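Tillance Linen Services, Ullgate site. Posting notes on the bed-making and tidying cell, as several people have asked what it changed for the room staff. 10 February 2019.

1/ The task as written: clear the bed, return soft items to their places, leave the mat flat. A room attendant does this without thinking. Written out for a machine, the sheet ran to 71 lines.

2/ Attendants now teach the task by hand, holding the grippers themselves. Two fingers each, no thumb, no palm. Woven mats, patchwork quilts, pillows and folded clothes all need a different approach.

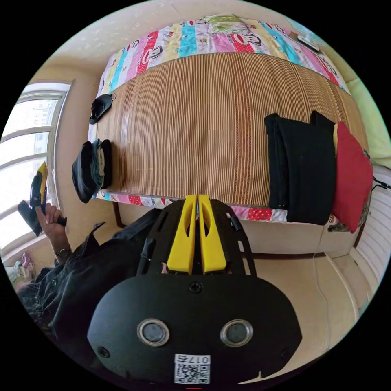
3/ Pay grade was the first argument. Teaching was logged as ordinary room time until August. It now has its own code on the Wan timesheet and is paid one step up.

4/ Second argument: targets. A taught room is slow. Counting it against the normal quota made good teachers look like poor attendants. Taught rooms now sit outside the quota.

5/ Wrists. Holding a tool all shift is different work from folding. Limit is 11 runs, then a change of duty. The limit is observed on weekdays and argued over at weekends.

6/ Total accepted runs to date: 1,953. The first 1,000 were mostly pillows – easy to grip, easy to put down, little use after a while. Thin fabric lying on other thin fabric is still the hard case.
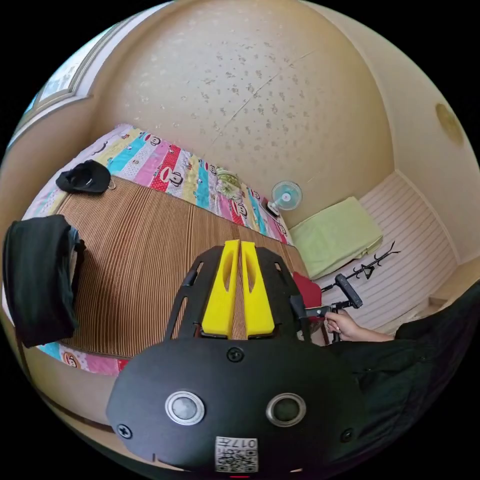

7/ Attendants were asked to stop tidying as they went. Habit is strong. A cushion straightened with the free hand between runs changes the start state, and the run gets rejected at Orklow for a mismatch.

8/ Rejections used to come back as a code only. They now come back with a sentence. Complaints dropped, and so did repeat errors.

9/ Headcount at Ullgate is unchanged. Duties are not. Two early shifts have become teaching shifts, and the people left on rooms say the mornings are heavier – a rota problem, still open.

10/ Next is pillowcases. The draft sheet is already longer than the one for beds. Comments from anyone who has written one are welcome.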